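Subject: Re: Restoration print of "Pakham", reel order and subtitle timing

The reel list posted this morning wrote:

> The Zedberg print of Pakham runs 156 minutes. Our file runs shorter.
> Before we book the screening, can someone confirm whether the second
> song is missing, or whether the whole thing was transferred at the
> wrong speed? The subtitles drift from the interval card onward and I
> can't tell which one is at fault.

It is both, but the speed problem is small.

I compared our file with the Rondar cutting list. Reels 1 through 7 match shot for shot. Reel 8 starts 16 frames late because the leader was trimmed into the picture at the lab. You would not notice it on screen, but the subtitle file was timed against the untrimmed reel, so every line after the interval card arrives early or late depending on which version of the file you load. Use the one with "r2" in its name. The other was made for the television cut.

The second song is missing from our file. It should sit between the train station quarrel and the court hearing. The audio for it survives on the Magsi soundtrack tape, in mono, with a bad dropout in the first verse. The picture survives only in the Zedberg print, which has heavy green scratches there. I would still use it. The court hearing makes little sense without the song, as the letter is handed over during the last verse and the lead actor refers to it twice.

On cost: Rondar quoted 3,000 for a new scan of the full print, or 200 for a scan of that reel alone. I suggest the single reel. The color will not match the rest, and the grain will be coarser, but a one-line note in the program can cover it.
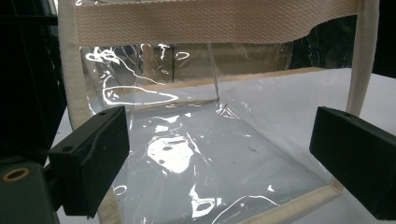 Two smaller points on the credits. The opening titles in our file list the playback singers in a different order from the poster, and the choreographer is left out. Please copy the credits from the print when you write the program. Also, the interval card should stay on screen for its full length. The projection file at the last screening cut it to a few seconds and people were still finding the aisle when the second half began.

I can rebuild the subtitle file once the song is back in. The lyrics have not been translated yet, so that part will need a first draft from someone on the list by the end of March.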